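3.2 Household storage of small metal items

The second part of the project looked at how plated and solid metal items tarnish when they are kept at home. Issa Hamdan wrote the questionnaire and I handled the data entry. We received 704 usable replies, of which 46 came from households that keep a written inventory for insurance.

Replies were sorted by container type: closed case, fabric pouch, open tray or box, and drawer with no container. Open storage was the most common answer in every age group. Mixed storage - gold-tone pieces lying against beads, watches or chains - was reported far more often than we had assumed in the December proposal.

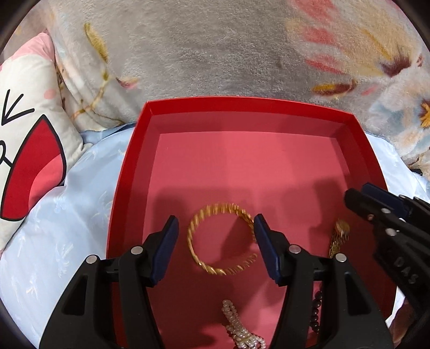
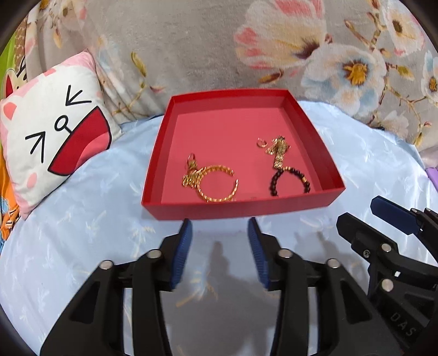
Jewelry in open red containers on pale blue bedding.

Relative humidity was the second variable. We used Tuvuno loggers set to one reading per hour, which gave 1503 readings after the faulty Saturday data had been removed. Bedrooms sharing a wall with a bathroom showed the widest daily swing. The coupon test used copper and silver strips, cleaned with the same cloth and weighed before and after exposure.

Two limits apply. The balance in the Olivares lab drifts when the door is opened, so small mass changes should be read with care. The survey also did not ask about perfume or hand cream, both of which can leave residue on metal. A revised form with these questions is in Appendix B.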